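Tokley Hand Gripper, second version

I've been running the soft goods side of the Claden project since May, and the Tokley is the tool I hand people when they ask how we get our demonstrations. You squeeze, the jaws close, the camera rides along, and the policy learns from what the camera saw. No arm needed while you're recording (which my back appreciates, I used to haul ours between rooms).

The result people keep writing to me about is the corner grasp one. We trained on more than 1,000 short demos of bedding and cushions, then held back 15 items the policy had never met. When the demos showed people grabbing wherever they liked, it fumbled a lot of the big puffy stuff. When Boglárka Balogh had everybody go for a corner first, it did so much better that we re-recorded the whole bedding set her way!
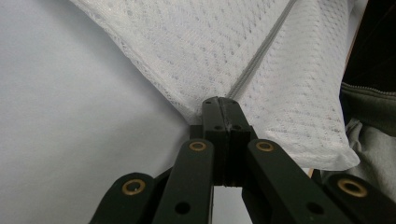
Thick items still want a slower squeeze, and I'd plan on 6 practice grabs before you keep anything. Go in too fast and the recording teaches the policy to yank.

The kit comes with the gripper, a spare pair of jaws and the Zuna recording software, which runs fine on an ordinary laptop. The camera is sold separately. Pick the Bárány mount if you already own one of ours, it fits both versions. Orders usually leave us within three working days, and the demo set is a free download once you've registered your gripper.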